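Members > Newsletter > Shop Floor Notes

Last updated: May

Print this page | E-mail this item

Drostby open morning: quick notes on resin, powder and who pays for the scrap

Typing this up between shifts so forgive the state of it. The May open morning at the Drostby unit went ahead, doors at 8.30, coffee ran out before 9. Good turnout from the small molding shops, fewer from the machining side than last time. Parking still bad.

First session was Tierney on short-run injection tooling. Main point: aluminum molds are fine for far more parts than most of us assume. Their own job, a vent cover in plain polypropylene, ran 2480 shots on one aluminum tool before the parting line needed work. Glass-filled is another story and they said so. Tool was quoted, cut and sampled in 6 weeks, which got a few raised eyebrows. Slides to follow when they send them (asked twice).

Questions mostly on draft angles. Usual advice, draw it in early, don't leave it to the toolmaker. Somebody wanted to know about textured faces and the answer was more draft than you think, then a bit more.

Second session, Kurnido on nylon powder printing. Less of a sales pitch than I expected. They went through what they do with used powder, how much fresh goes in with each build, and what happens when you get greedy with the mix. Orange peel on the walls, mainly. They passed round good and bad parts and you could feel the diference with your eyes shut. Cost per part came up, of course. For the bracket they showed, printing wins up to 652 pieces and molding wins after that. Their numbers, their bracket. Run your own.

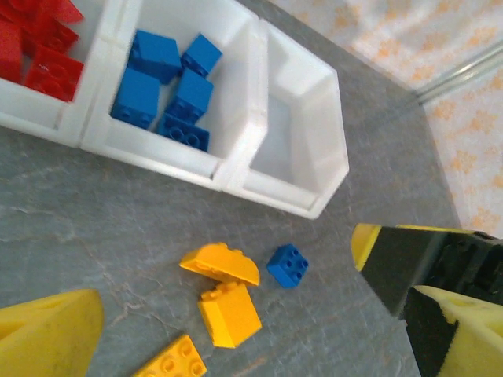
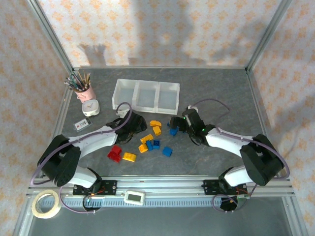

Red bricks in the white organizer, first picture; two robot arms at the table, second.

After the break, scrap. Longest discussion of the day and no agreement at the end of it. Some shops charge setup scrap to the job, some bury it in overhead, one does it differently for each customer and would rather not say how. Mulo showed the sheet they use at the press: one line per reject, reason code, shift, done. They only have 2 codes for short shots, near the gate and far from it, and reckon that tells them most of what they need to know. I've asked if we can share the blank. They said yes in principal.

Also raised: dryer hoses. Check them. Two shops chased splay marks for days and both had a split hose.

Next one will probably be at Tierney's place, date not fixed. They can take a smaller group so put your name down early, one per company to start with and we'll open it up if there's room. Safety shoes needed for the tour, no loaners. Topics so far are gauge calibration and regrind limits. If you want something else on the list e-mail the newsletter desk before the end of the month.

Leftover lanyards, please send back.

Print this page | E-mail this item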